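How does an e-book remember your page?

Have you ever stopped reading on a tablet, picked up a phone later, and found your book open at exactly the right place? It feels a bit like magic! Really it is a tiny message, and it is one of my favourite bits of reading technology.

A paper book has page numbers. An e-book can't rely on those, as the words move about when you make the letters bigger. A story with 80 pages in small print might have far more in giant print! So the app counts through the whole book instead and gives every spot its own number. Let's say you stop at spot 2884, just as the dragon wakes up. That number stays the same however big your letters are — clever, isn't it?
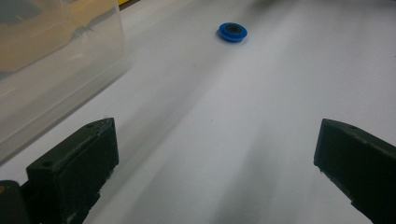
When you close the book, the app sends your number over the internet to a big computer called a server. The message says which book you have and which spot you reached. It's so short that it usually gets there before you've put the tablet down.

Now imagine Anum has 2 devices, a tablet and a phone. She opens the same book on the phone and the app asks the server, "Where did Anum get to?" Back comes 2884, and there's the dragon!

What if there's no internet, say on a long car journey? You can still read any book you've already downloaded. The app keeps your place safe on the tablet and sends it later, once you're connected again. If you pick up the other device before then, it might open at your old place.

Try it yourself! Open an e-book, make the letters as large as they'll go and see whether the same sentence is still on the screen. Then make them tiny and look for it again.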